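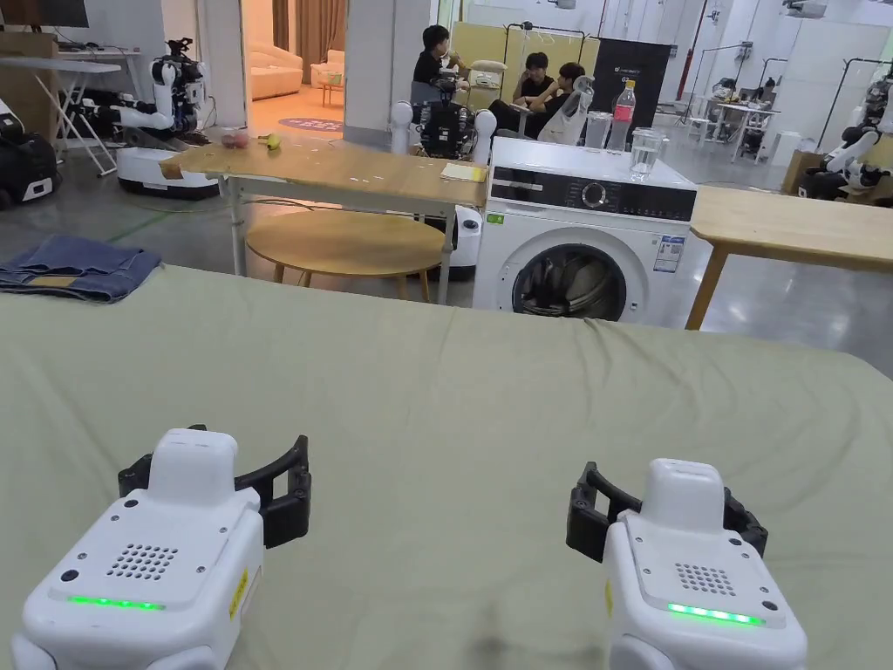

Both grippers open on the green cloth, LED strips lit.

Ticket 43, Orska folding station
Opened by: Reet Ramanauskas
Priority: 2

Start check failed review. The rule says open drinks stay off appliances, and there is a glass of water on the washing machine. Please confirm whether the rule covers machines behind the table.

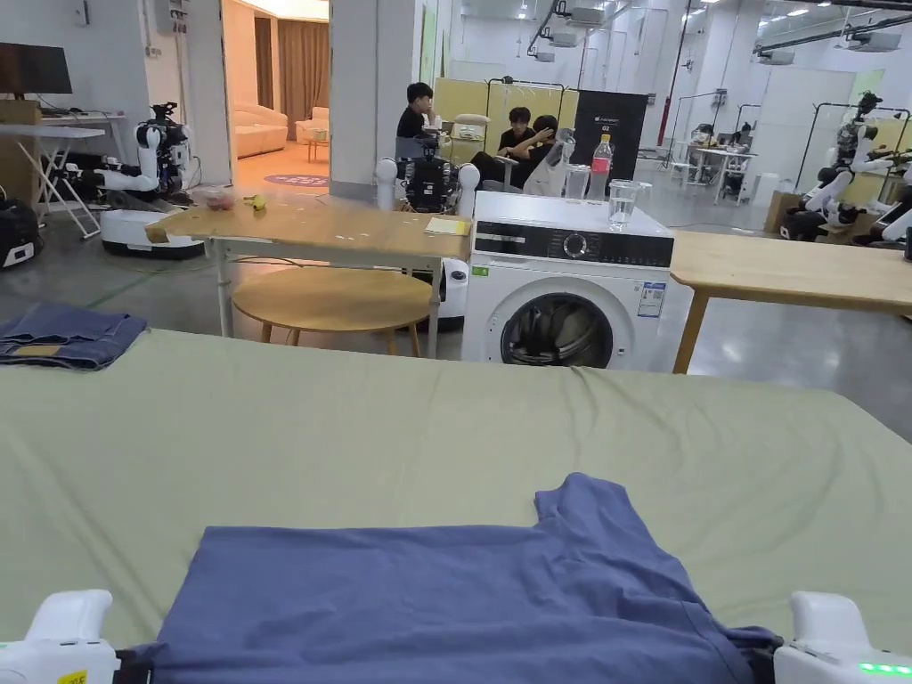

Grarkley, July

Velimir Todorova: It does. Section 9 covers every surface in the room. Glass on the washer with a T-shirt laid out. Move it before the next run and repeat the start check.

Status: waiting on Reet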